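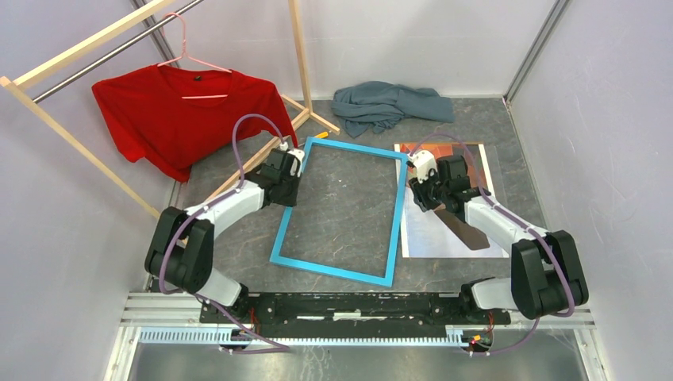
Why does a printed picture end up crooked in a ready-made frame?

The print is usually a little smaller than the recess at the back of the frame, so it is free to turn until something holds it. In most of our fittings the turning took place when the backing board was put in, after the print had been laid straight.

Fitting Printed Pictures into Ready-Made Frames
Vasylyna Nazarenko and Shoaib Rizvi
Project report, second submission, 2/18/23

1. Purpose

The project looked at a small household job: putting a loose printed picture into a bought frame so that its edges run parallel to the frame and no white paper shows on one side only. We wanted to know which step of the job causes the error and whether a change in the order of steps would reduce it. Cost was not considered. Neither was glass cleaning, although it took up more time than we had planned for and is mentioned in section 6.

The first submission dealt with hanging as well as fitting. We were advised to drop the hanging part and have done so. Some of the terms below were set for that version and have been kept.

2. Terms

Recess: the step cut or moulded into the back of the frame, in which the glazing, the print and the backing board sit.

Lip: the narrow part of the frame that overlaps the print at the front and hides its edge.

Slack: the difference between the width of the recess and the width of the print, measured along the short side.

Skew: the difference between the visible border at one end of a long side and the visible border at the other end, in millimetres. A print lying parallel to the frame has a skew of zero, even if it is off centre.

Shift: the distance by which a print is off centre. A print can have shift without skew. We recorded both but report mainly skew, as it is the fault people notice first from across a room.

3. Materials

The frames were plain rectangular ones with an open middle once the glazing and the backing have been taken out. Brightly coloured frames were preferred to white ones for the trials. Against a turquoise-blue edge, an uneven white border on a print is easy to see and to measure. With a white frame the border and the lip run together and the steel rule has to be read twice.

Two makes were used. The Voma frame has a deep recess and a stiff backing board held by turn buttons. The Cidance frame has a shallow recess and a thinner board held by bendable metal tabs. The makers' stated sizes are the same. The recesses are not, and the Cidance gave less slack with every print we tried.

The prints were ordered from the Afridi print shop on two papers, one light and one heavy. All had a white border on four sides. We trimmed none of them, on the grounds that a person who has bought a print and a frame of the same stated size would not expect to have to.

Other items: steel rule, cotton gloves, low-tack tape, a flat thin blade with rounded corners for lifting paper, and a grey work surface. The surface matters more than expected. On a polished table the print slides when the frame is lowered towards it. On a cloth, the corners of the frame sink and the print cannot be moved under them. A hard surface with a slight texture was kept for all the recorded trials.

4. Method

Each fitting followed one of two orders.

Order A is the usual one, and the one on the leaflet packed with the Voma frame. The frame is laid face down, the glazing goes in, the print goes in face down on the glazing, and the backing board is pressed on top and fixed. The person doing it cannot see the front until the frame is turned over.

Order B starts from the print. The print is laid face up on the backing board and squared to it by eye. A strip of low-tack tape is put across the top edge only, on the part that the lip will cover. The glazing is placed on the print, and the frame is lowered over all of it. The stack is then held together, turned over and fixed. The front is in view until the turn.

We carried out 46 fittings, split evenly between the two orders and shared between the two of us. A fitting was counted as good if the skew was 2 mm or less. This limit was set before the trials began. It came from asking classmates to look at frames with known skew and say which were crooked; below that value their answers did not agree with each other.

Prints were picked up in one of two ways, by the edges with gloved fingers or with the flat blade slid beneath one corner. The blade was brought in for the light paper, which is hard to lift from a flat surface without bending. It should be kept nearly level. If the handle is raised too far the tip presses into the paper and leaves a mark, and two prints had to be replaced for this reason.

5. Results

Order B gave the lower skew with both makes of frame. The improvement was larger with the Voma, as would be expected from its greater slack. With the Cidance there is less room for the print to turn and order A already gave fair results.

The main source of error in order A was the backing board. When the board is pushed in at one end first, it drags the paper with it. The light paper was affected more than the heavy one. Pressing the board in flat, with both hands, removed part of the error but needed some practice, and Rizvi's later fittings in order A are better than his early ones. We did not correct for this.

In order B the tape holds the top edge and the rest of the print can only swing a short way. Where a fitting failed, the cause in most cases was the turn. If the stack is gripped loosely the glazing slips against the print before the tabs or buttons are closed. Gripping at the middle of the long sides worked better than gripping at the corners.

Shift was not improved by order B. A print taped slightly to the left stays to the left. A pencil mark at the centre of the board's top edge would probably deal with this but was not tested.

The orientation of the frame on the work surface made no difference. We had thought that a frame lying at a slight angle to the person would lead to a crooked print, so some fittings were done with it square to the table edge and some with it tilted. The results overlap. It seems that people judge the print against the frame and ignore the table.

6. Problems met

Dust. Most of the reopened frames were reopened for a speck under the glazing. These were treated as the same fitting if the print had not been moved, and as void if it had.

Static. The Cidance glazing is plastic with a protective film. Pulling the film off quickly leaves the sheet charged, and the light paper then sticks to it and cannot be slid. Leaving the sheet to stand for a while before use cured this.

Tabs. The bendable tabs weaken each time they are opened. After repeated use one snapped, and that frame was taken out of the trials. Anyone repeating the work should buy spares -- we did not, and lost an afternoon.

Curl. Prints delivered in a tube were pressed flat under books before fitting. One set had not been pressed for long enough and sprang up at the corners. It was pressed again and used at the end.

7. Comparison with an earlier report

The Iltiletti project, done in the department by a previous group in May, looked at posters in clip frames, which have no lip. They used 6 mm as their limit for a good fitting and reported 95 per cent good. Our figures cannot be set beside theirs, as the limit is much wider and the size of poster is different. Their advice to work with the front facing up for as long as possible does agree with what we found.

8. Recommended procedure

Wash and dry hands, or wear gloves. Open the back of the frame and take everything out. Lay the backing board on a hard surface with the side that will touch the print facing up. Lift the print by its edges, or with a level blade if the paper is thin, and lay it face up on the board. Square it and tape the top edge. Check that the tape is narrower than the lip. Remove the film from the glazing, let it stand, and lay it on the print. Lower the frame straight down. Grip the long sides at the middle, turn the stack over and close the fixings, starting with one on each long side. Turn it back and measure before closing the rest.

For a print that is meant to be kept for many years, tape of this kind may not be suitable. Paper corners are the normal alternative. We had none in the right size and they remain untested.

9. Division of work

Nazarenko: frame measurements, order B trials with the Voma, sections 2 to 5. Rizvi: print orders, the classmates' viewing test, sections 6 and 7. The remaining trials and the procedure in section 8 were done jointly. The record sheets are handed in separately with the trimmed tape samples.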